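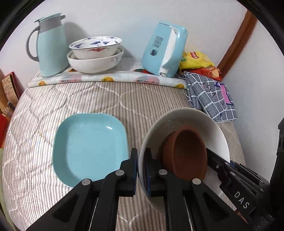
Nurnier Quilted Bedspread, Item 403
Cotton face and back, polyester fill. Machine stitched, edges bound on all four sides. Fits queen beds. Sham sold separately.
Care: machine wash at 30 °C, gentle cycle, with like colors. Tumble dry low. Do not bleach. Expect slight shrinkage in the first wash.
Packed 4 per carton. Orders placed through Landado ship in 9 business days. The twin size is out of stock until March.
Returns accepted unwashed, in the original bag.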